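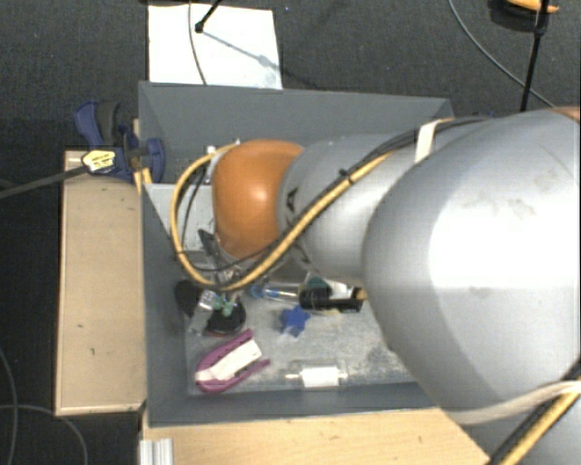 A robot arm over a gray bin of small objects.

About Gandar

Gandar buys, fixes and resells used phones and tablets. We started in Stornden with one bench, two screwdrivers and a landlord who thought we were opening a bakery. The bakery idea comes up again whenever screen prices rise.

The business rests on a simple observation. Every fall the big phone makers put out a new model that is slightly thinner, slightly brighter and a good deal more expensive, and a great many people put a working phone in a kitchen drawer. We would like the one in the drawer. We'll pay you for it, wipe it, replace whatever is tired and sell it to someone who doesn't need to unlock a door with their eyebrows.

What we do to a phone

Each device goes through 8 checks before it gets a price. The battery is the one people ask about, so: if it holds less than we'd put up with ourselves, it gets changed. Screens are swapped when they're cracked and left alone when they have the sort of scratch you can only find by tilting the thing under a lamp and being in a bad mood. We grade the outside as Good, Fine or Seen Life. Our most popular grade is Seen Life, which says something nice about our customers.

Tablets take longer, mainly on account of the glue.

Where we are now

In December we moved the repair side into the old Batton building, two streets from the shop. It has high ceilings, a freight elevator with opinions and enough outlets, a luxury we had never known. The front counter stayed where it was. If you turn up at Batton with a broken phone we will be very polite and point you down the hill.

We now stock 262 models, if you count every storage size as a model, as our website insists on doing. The cheapest phone on the shelf is usually under $100. The dearest we have sold went for $400, and we felt strange about it for a week.

Riedl

Riedl is our trade-in program for offices and schools. You send a box of old devices, we send back a list of what each one is worth and a certificate saying the data is gone. The largest box so far had 245 phones in it, along with a stapler. The stapler was returned.

Things we don't do

We don't sell cases with slogans on them. We don't offer a subscription. We don't fix printers - please stop asking, we have one of our own and it's no better than yours.

Warranty and returns

Every phone and tablet comes with a one-year warranty, and you have 30 days to change your mind. Dropping it in a lake is covered by sympathy only.

Page last updated 25 January 2019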